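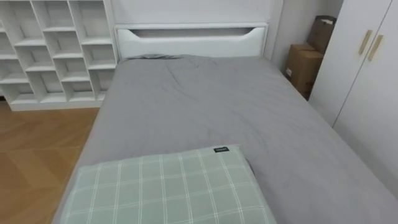 2024年12月4日 ベッドメイク課題、やっと動きだした!

ロボットサークルの冬の課題が「寝室の片づけ」に決まってから、ずっとベッドのことばかり考えてる。うちの班のテーマは、枕を持ち上げて頭側の定位置に置く、それだけ。それだけなんだけど、これがもう、めちゃくちゃ難しい(笑)

今日のスタート位置は、緑のチェックの枕を足側に置いた状態。ゴールは白いヘッドボードの手前。人間なら2秒で終わるやつです。でもグレーのカバーってしわがいっぱい寄るでしょ、あのしわの影を、うちの認識プログラムのKurkeoが枕のふちだと思いこむんですよ。とくにヘッドボードの前でくしゃっとなってるところ! 先週のログを見返したら、395回の推定のうち132回がそこを「枕」と答えてた。いや、そこに枕はないってば。

で、対策その1。チェック柄の白い線を手がかりにする。布がたわむと線も曲がるから、どっちに傾いてるかまでわかるはず……という私の案が採用されました、やったー! ラベルのある角を向きの目印にする案も出たんだけど、小さいし、裏返ったら終わりなので保留。

対策その2は通路の問題。右側はワードローブがベッドすれすれで、台車のNondoraがどう考えても入れない。しかも奥には段ボール箱が二つ。だから左から回りこむしかないんだけど、こっちの床はヘリンボーンかシェブロンの寄木で、模様のせいで床の位置合わせがときどきずれる。マットを敷けば早いのに、課題のルールで床に物を足すのは禁止なのだ。むむ。

棚は空のままでいくことになった。小物を並べたほうが生活感が出るよね、と盛り上がりかけたけど、まずは枕! 枕ができてから!

夕方は学習用データの整理。集まった画像は全部で1398枚、そのうちピンぼけで捨てたのが24枚。思ったより少なくてちょっとうれしい。ファイル名のつけ方が班の中でばらばらで、そろえるのに画像を選ぶより時間がかかった。次からはSkernonの書式で統一、と部室のホワイトボードに大きく書いてきた(8月にも同じことを書いた気がする)。

帰りの電車で、つかむ位置をまだ考えてた。角をつまむと枕がだらんと垂れるし、真ん中だと中身が逃げるし。長い辺の真ん中あたりを両側からはさむのがいいのかなあ。あした家の枕で試してみよう。

明日やること:しわの影だけのデータを追加、左回りルートの速度を落として再テスト、Bettencourtの充電器を返す。充電器、もう三回忘れてるので手の甲に書いておく。おやすみなさい!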